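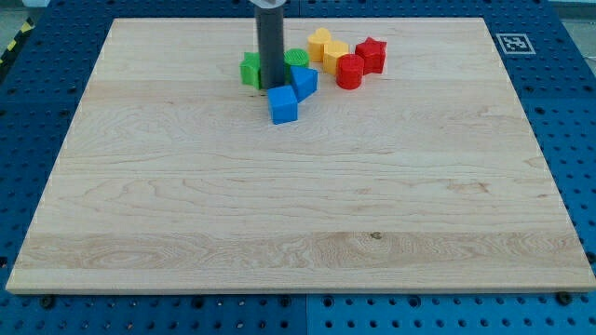
Greifer und Bausteine auf dem Holzbrett, Aufgabe »Sortieren«

Häufige Fragen zur Robotik-AG Fodholm

Wer kann mitmachen?
Alle ab Klasse 8. Vorkenntnisse im Programmieren sind nicht nötig. Wer schon Python kann, steigt direkt bei den Greifaufgaben ein.

Wann und wo trifft sich die AG?
Mittwochs nach der sechsten Stunde im Werkraum, Eingang über den Hof. In den Ferien findet nichts statt. Das neue Halbjahr der AG beginnt im Oktober.

Was kostet die Teilnahme?
30 Euro pro Schuljahr für Verbrauchsmaterial. Auf Antrag entfällt der Beitrag, bitte Renata Adamczyk ansprechen.

Worum geht es bei der Aufgabe »Sortieren«?
Der Roboter soll die Bausteine nach Farbe trennen: Grün, Blau, Gelb, Rot. Gewertet wird, welche Steine am Ende im richtigen Feld liegen. Umgefallene Steine zählen, solange sie ganz auf dem Brett liegen.

Warum haben die Steine so unterschiedliche Formen?
Ein Würfel lässt sich anders fassen als ein Stern oder ein Herz. Am Dreiecksprisma scheitern die meisten Programme beim ersten Versuch – das ist eingeplant.

Darf ich das Brett verschieben?
Nein. Auch der Marker auf der blauen Lochplatte bleibt, wo er ist. Nach jeder Verschiebung muss neu kalibriert werden. Falls es doch passiert ist: Bescheid sagen und nicht selbst zurückrücken.

Kann ich eigene Bausteine mitbringen?
Zum Üben ja. Im Wettbewerb sind nur die Steine der AG zugelassen. Die Druckdateien gibt es bei Karla Manríquez.

Wie viele Punkte sind möglich?
Höchstens 1000. Der AG-Rekord liegt bei 563, aufgestellt vom Team Brima.

Brauche ich einen eigenen Laptop?
Er ist praktisch, aber keine Pflicht. Leihgeräte liegen im Schrank, Ausgabe nur gegen Eintrag in die Liste.

Was passiert, wenn etwas kaputtgeht?
Not-Aus drücken, Finger weg, Betreuung holen. Für Schäden bei normaler Benutzung muss niemand zahlen.

Wie melde ich mich ab?
Formlos bei Krystyna Śliwińska oder im Sekretariat. Bereits gezahlte Beiträge werden nicht erstattet.

Stand: 19. Juli 2025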